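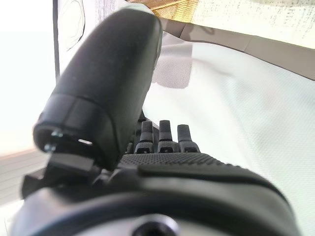 Gidus Hand Policy, Release 2 – Review

Posted 12/25/19

Gidus is a training method for two-handed robots, put out by Pinside along with its code and weights. The idea is simple. You record a person driving the robot through a chore, cut each recording into short contact segments, and train on those segments instead of whole runs. The weights come from 2,211 recordings of household work.

Setup took me 45 minutes. The wrist camera calibration is the slow part, and the manual skips the step where you tell it which thumb segment to mask. I ended up copying the values from the Lu config, which worked.

On single items the method is good. With one shirt lying flat it picked up and released cleanly in nearly every trial, clearly better than Zistent, the baseline I had been using. Training is also lighter, and I saw no gain after 13 passes over the data.

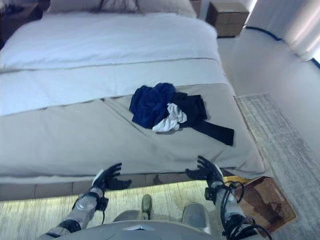
Piles are where the segment idea starts to show its limits. The policy picks a grasp point from color edges first and depth second, so contrast matters a lot. A white garment tucked between a navy one and a black one gives it an easy target – the navy and black pieces are harder, and it often treats touching dark fabrics as one thing. Lowering the edge threshold helps a little but slows the hands down.

Worth using if you mostly handle single items. For mixed laundry I would wait for the next release, or plan on adding 2,000 segments of your own.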